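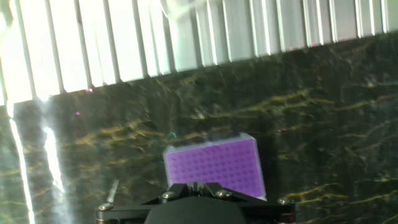 Guadalupe Aguirre wrote in to say that a dry cloth alone left dull streaks on her dark marble-pattern top, and that a damp one followed by a dry one cleared them. The steps now follow her order.

4.2 Cleaning the tabletop

1. Clear the surface.
2. Wipe with a damp cloth, along the veins.
3. Dry at once with a second cloth.
4. Check for smears from a low angle — they show most on the black areas.

Note: Mix Flastik cleaner at one capful to 500 ml of water.

Caution: Do not spray toward slatted panels or grilles.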